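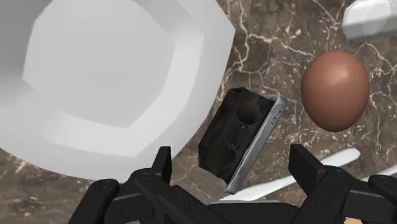
Praltau countertop sealer, 8 oz bottle. For marble, granite, travertine, most natural stone. Goes on with a rag, no sprayer needed. Dark stone is where people get nervous, the chocolate brown marbles with thin white and cream veins zigzagging through, becuase a bad sealer leaves a haze and you see every streak of it. Praltau dries clear. Veins stay pale, brown stays brown. Put the bowl back on top when it's cured, not before.

Item no. 1368
Made by Gremedetti, Gorkville
One bottle covers around 100 sq ft, one coat

How to use
Wash the counter with plain dish soap. Rinse. Let it dry overnight, longer if the kitchen is damp.
Pour a little on a lint-free rag and wipe on in straight lines.
Wait 3 minutes. Buff off everything left on the surface. Everything. Dried sealer is a pain to get up.
Second coat next day if water still soaks in.
No food or dishes on it for 24 hours.

Not for
Laminate, butcher block, painted tile. Won't fix etching either. If lemon juice already left a dull spot, that's a polish job, see the Thevar polishing powder, sold separately.

Storage
Cap on tight, out of the garage in winter. If it froze, toss it. Keep away from kids and pets. Open a window while you work, gloves are a good idea.

Customer notes
"Did the island and the bathroom vanity from one bottle. Smell gone by dinner. Wish the cap poured slower." Keerthana Amin
"Missed a patch by the stove, went over it again with a fresh rag and more sealer, came right up. Get the bigger rags." Tươi Doãn

Shipping
Ground only, can't go by air. Orders in before noon go out same day. Returns on unopened bottles, keep the reciept. Leaky bottle, send us a picture of the box and we'll get another one out.

The quart can is back in October. Until then 8 oz only, no limit per order. Old label and new label are the same formula, we're shipping both till the old ones run out.

Page updated 4/30/24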